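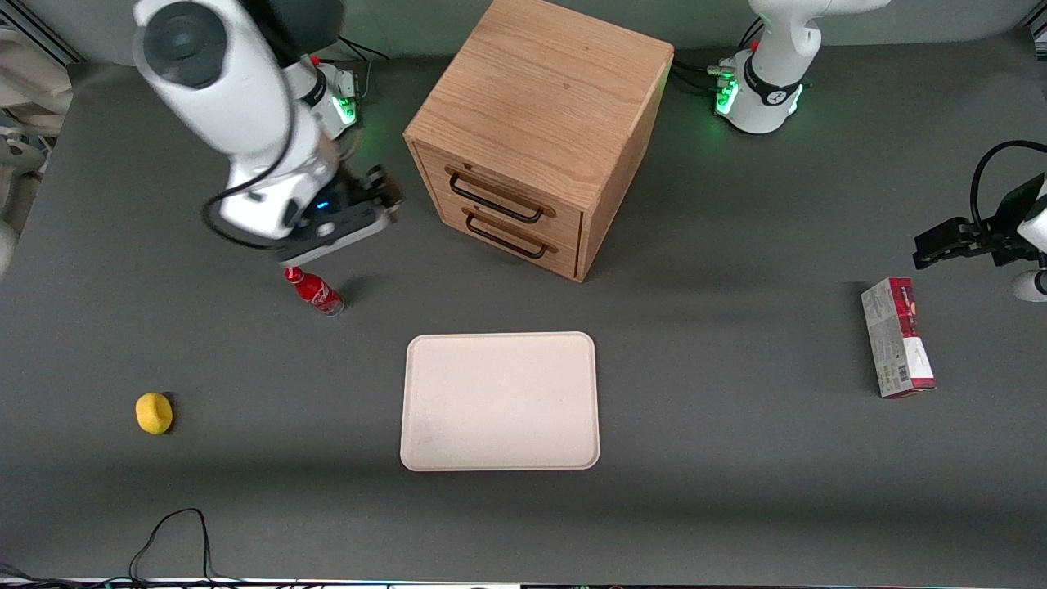

Lutum Two-Drawer Cabinet, Light Oak

We have had a soft spot for this little cabinet ever since Mateja Ionescu brought the first one into the shop, and I'm glad to say it is back in stock for February. It's a boxy, nearly cube-shaped piece in light oak, with the grain showing nicely on the top and sides, and two drawers stacked one above the other. Each drawer has a curved black pull, and the dark metal looks very handsome against the pale wood – at least we think so!

People buy it for all sorts of things. Séverine Perrin keeps her sewing notions in hers (thread up top, scissors and tape measures below), and plenty of you have written to say it ended up on a desk, full of stamps and chargers and those keys that don't open anything anymore. It sits on any flat tabletop and needs no assembly.

Care: dust with a soft dry cloth. Wipe up spills right away, and please use a coaster if you set a drink on top. A thin coat of Kolev furniture wax once or twice a year keeps the oak looking fresh.

Shipping: cabinets leave our Sostach workshop fully put together. Orders placed by 31 January 2021 go out in the first February batch, which is 100 cabinets – almost half are spoken for already. Spare pulls are sold separately, item 888, screws included.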